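Lestow Toy Library – Gallery: The Sorting Room

The Lestow Toy Library lends toys, puzzles and building sets to families across the district. The collection grew by 1,192 pieces over the past year, most of them received as household donations. The photographs on this page were first shown in the foyer in March 2025 and are now available online for members who were unable to visit.

The sorting room occupies the rear of the Fatham Street building. Donated items are received there, checked against the safety list and grouped by size and colour before they are catalogued. Loose pieces are kept apart from complete sets. A single block or cup has its uses, and many are added to the mixed tubs lent to playgroups and family day care centres.

Mixed pieces, grey metal bin
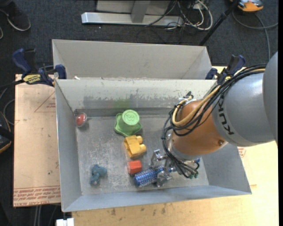
Loose toys in the sorting bin, among them a light-green cup with a wavy rim, a yellow block with rounded studs and a small red-orange block. The shiny blue cylinder is patterned with small pale dots.

Items with a textured or reflective surface are recorded under a separate heading in the catalogue. They are requested frequently by families with very young children, and the library keeps a modest reserve of them for the sensory tubs. Each tub is lent for two weeks and may be renewed once, provided that no other member has placed a hold.

Plastic cups and beakers are catalogued with the water play collection. Members are asked to rinse these items and allow them to dry fully before they are returned. Blocks are accepted in any colour, including older pieces with light wear – cracked or splintered items are recycled.

The Bodnár Collection of construction toys, which comprises 251 catalogued items, is stored separately and may be viewed by appointment. Members may borrow up to 400 loose blocks from the general collection for a school or community event. Applications for the October holiday program should be lodged at the front desk.

Shelving and storage tubs for the sorting room were supplied by Jirent. Enquiries about reproducing photographs from this gallery may be directed to the library office during opening hours.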